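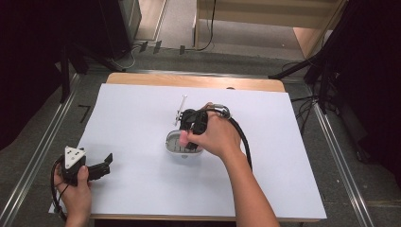 Hand-Held Gripper Station, Grasau Room: Inspection Checklist and Comments

Date of inspection: 04/01/2022
Station: two-handed table, white board fitted
Equipment: Utent hand-held grippers, left and right, with cables
Reason for inspection: return to use after the right gripper failed to open
Result: passed with remarks, see items 4, 7 and 11

Before the checklist

Hello again, everybody, and I hope the break was a good one. Most of you will have heard some version of what happened on the last working day before the holidays, and the versions have been getting taller, so let me put it down plainly. During a sorting run the right gripper closed on a part and would not let go. The operator did the natural thing and pulled, the cable came tight over the edge of the table, and the gripper jumped sideways and pinched the operator's left forefinger between the jaws and the board. There was a sore finger and a bruise, no broken skin, and the operator was back at the table the next morning. The log gave fault code 135, meaning the opening command was sent and the fingers did not follow it.

We stopped the station, tagged both grippers and left them on the shelf over the holidays. What follows is the usual checklist, gone through slowly with a cup of coffee, and with rather more comments than usual. Please read the comments even if you only came for the ticks.

Part A. Table and floor

1. Table stands level and does not rock. OK.
Comment: I leaned on all the corners, and then leaned on them again with a colleague watching who is heavier than I am. No movement.

2. White board lies flat, edges not lifted. OK.
Comment: Wiped down while I was at it. Please keep drinks off it. I know it looks like a lovely clean place to put a mug.

3. Rails on both sides clear of cables and bags. OK.

4. Cable has slack at full reach, both hands. REMARK.
Comment: This is the one I would ask you all to take to heart. The right cable leaves the top of the gripper, makes a loop, and comes back down over the board beside your forearm. That loop is doing a job. If you tuck it away to get a tidier table, the slack goes with it, and the first long reach to the far side pulls directly on the fitting. We believe the loop had been tucked under the board before the fault, though I can't swear to it, and I don't want anyone feeling blamed. Leave it loose. If it bothers your arm, come and tell me and we will find you a different route for it.

5. Floor marks in place and stuck down. OK.
Comment: One corner mark was beginning to curl, so I pressed it down and went over it with fresh tape.

6. Stands and their cables out of the walking path. OK.
Comment: It is dark back there with the curtains drawn. Take the long way around the table if you need to get to the cabinet – the stands have legs that reach further than you'd think.

Part B. Right gripper

7. Fitting at the top seated, no play. REMARK.
Comment: It had a little play when it came off the shelf, just enough to feel if you held the body still and wiggled the cable with two fingers. I reseated it and the play went away. Then I ran the full open and close test, which is 8 cycles slow and 8 cycles quick, and code 135 did not come back. I would love to tell you that this proves the loose fitting was the cause. It makes it likely, and that's as far as I'll go. The counter stood at 2,238 closings when the station was stopped, which is well inside what Utent allows before service, so I don't think we are looking at plain wear.

8. Fingers open fully when the hand is relaxed. OK.
Comment: Tested in the air first, then low down inside the small oval container, because that is where fingers like to catch. The ridges in there have slots between them, and a fingertip can settle into one at an angle. Lift straight up before you open. If you open while leaning over, one finger bears on the ridge and the other does all the moving, and it feels very much like a stuck gripper even when nothing is wrong with it.

9. Thin rod at the top straight and secure. OK.
Comment: Sighted along it from both ends. When you set the gripper down, lay it so the rod points away from your face and from your neighbor's. I have added this to the beginner's sheet, where it ought to have been from the start.

10. Cable jacket free of nicks along its whole length. OK.
Comment: Run it through your fingers, all of it, don't just look.

Part C. Left gripper

11. Triangular plate tight on its mount. REMARK.
Comment: Tight now. One screw took a quarter turn, and that earns it a remark from me even though nothing had come loose. I'll check it again on Friday and write down what I find.

12. Both jaws clean and free of burrs. OK.

13. Left hand parked clear when the right hand is working. OK, after a chat.
Comment: I watched a few runs today, and it is very easy to let the left hand drift in toward the middle, especially once you are concentrating. Keep it down at the lower left of the board, gripper in hand, jaws well away from whatever the right hand is doing. The pinch in December happened because the two hands were nearly touching.

Part D. If a gripper will not open

Please do these in order, and please don't pull.

1. Stop moving both hands.
2. Lower the part to the board so it carries its own weight.
3. Say "stuck" out loud. The person at the desk will cut power to that side.
4. Wait 4 seconds, then ease the fingers apart by hand.
5. Hang a red tag on the gripper and write the code in the log.

Comment: A few of you asked whether you could skip the red tag if the gripper opens fine on the next try. No, I'm afraid not! A gripper that sticks once is exactly the one I want to have a look at, and you'll have the spare from the Dundeck kit in your hand within a few minutes anyway.

Part E. Still open

Cable clip for the right side, ordered from Strömberg, not yet delivered. Until it comes, the loose loop stays.

Brighter lamp for the walkway behind the table. Asked for, no answer so far.

Second person at the desk for every run through the end of January. Agreed with the shift leads. If you find yourself alone, do some paperwork and wait for company.

Next full inspection when the clip is fitted, or sooner if code 135 shows up again on either side. My extension is on the cabinet door, and you are welcome to call about small things too.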